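The Arm from Vadenska

My neighbor and I bought the two arms from a bakery in Vadenska that was closing. They had lifted bread there for six years, and then the bakery had no more bread to lift. We paid with our savings and with one old motorcycle, and we carried them up to the shared workshop on Kesow Street in blankets, as one carries a sick relative.

The workshop had rules on the door. Rule one, sweep the floor. Rule two, do not ask a person what he is building before he tells you. I liked the second rule very much. For 49 evenings we sat at the ends of the long white table and only the woman with the accordion parts knew what the arms were for.

They were for a nest.

My neighbor's father had repaired chairs with stuffed seats, and he was the last man in the district who filled them by hand. When he died, he left a notebook with 89 pages. Each page was about how to take the stuffing and how to put it down: how much the fingers must close, when to let go, how the material "wants to come back to you" and you must allow it. My neighbor could read the words but his hands shook now, and my own hands were made for wires. So we decided the arms would learn the notebook. We called the program Randon, after the father's dog.

The first weeks were sad. Randon pulled too much or too little, or it took hold of the tray and would not give it back. I wrote a new number in the file each time, and each time I believed in that number. By November there were 1,261 lines in it, and my neighbor said that his father had managed with fewer.

"He had a thumb," I said.

"He had two," he said, and we were both quiet.

The change came on an evening when I was tired and made a mistake. I removed a waiting time that should have stayed. The right arm went down on the pile early, and it did not grab. It rested there. My neighbor put his hand on the tray and leaned close, and he did not say anything for so long that I thought he was angry.

"Page 31," he said at last. "Lay the hand on it first. I always thought this was only a way of speaking."

We stayed at the table until it was late, he at his end and I at mine.

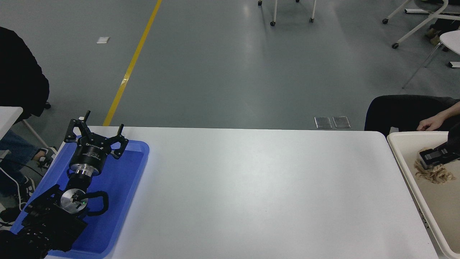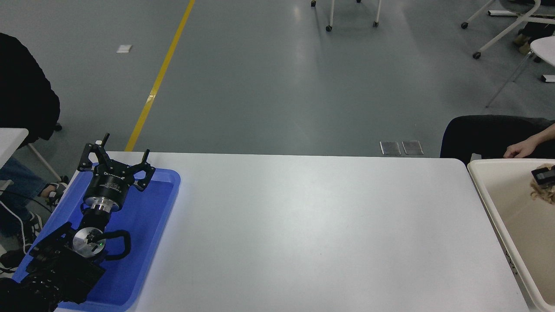
The woman with the accordion parts asked if we wanted tea. My neighbor said yes without turning his head. Then he asked me to put the mistake into the file properly, with a name, so that I would not correct it some morning when I felt clever. I named it Sobczak, which was the name on his father's shop — and now also the name of line 1,262.

We have a chair waiting by the wall. The seat is open and the springs are tied. I think we will try it next month, if the left arm agrees, and if he brings the notebook again. He says he will bring it, but that he may not need to open it.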